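3.2 Sorting on the bed

I went into this part of the study thinking the closet was where clothes got sorted, and I was wrong. In the homes we visited for the Whitlock study it mostly happened on the bed, and I really should've guessed, given the state of my own! Dark things were the trouble. People would pick one up, squint at it and put it right back down. 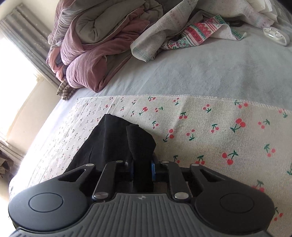
Figure 4. Black cloth item on a cherry-print cover, Whitlock home visits.

Bedding came up in 161 of our diary entries, usually as a grumble about where to put it while the clothes got done (the closet shelf was full, the chair was full). Most people just shoved it to the far side and worked in whatever space was left – me too.

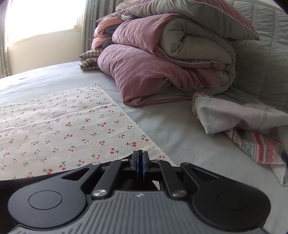 Arnaldo Patrício, commenting on our July draft, felt we should treat folded bedding as part of the sorting and give it a code of its own. We did, and I like the section better for it.

Pants were slower than I'd expected. They take up so much room, and folks kept going back to the waistband before they settled on a fold.

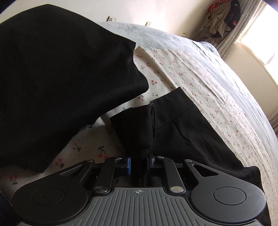 One diary keeper wrote that she folds pants last, "when I've got the bed back," and would happily hang every pair if she had the hangers. We coded that entry under space.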